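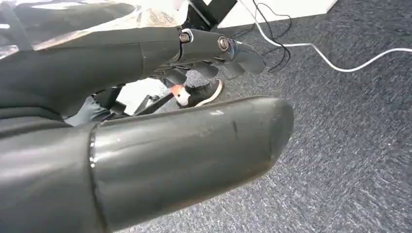
The semi-transparent plastic, top left corner.

To: tudisham-space
Subject: Re: Plastic covers and floor in room 6

On the covers question quoted further down.

I'd stay with plastic for now. The kind in the top left corner of the photo is shiny and creases easily, and you can still make out some color through stuff like that, so people don't have to lift it to see what they're dealing with. The old bedsheets let dust through and had to be washed. I have taken them home and they are not coming back.

Vukčević sells plastic on a 100 foot roll. We used most of one last time, mainly on the shelves at the Virport end. I can order another this week if there are no objections. Please cut pieces with a foot or so to spare on each side. The short ones slid off overnight and ended up on the floor, where somebody is going to slip on them.

To the second point, the floor: sweep before anything gets uncovered, then once more afterward. Mop last. The gray bucket leaks at the handle side, so use the one under the sink.

Straps are fine over plastic if they are snug and flat. Don't use tape on anything painted. We lost a strip of finish on the tall cabinet that way in June and I still haven't found a match for it.

The key for room 6 is back in the Stultero box. The code has been changed to 531.

> Earlier message, tudisham-space:
>
> Two questions before the next cleanup.
>
> 1. Are we still using plastic for covers, or should I bring sheets? I have 24 of them from the move, mostly twin size, all clean. They are easier to fold but I don't know how they do with dust.
>
> 2. Who is doing the floor, and when? Last time it got mopped first and then everything was uncovered, and it had to be done over.
>
> Also, the key wasn't on its hook when I stopped by.

I can do the first sweep if I'm there before 9. Somebody else will need to take the mopping.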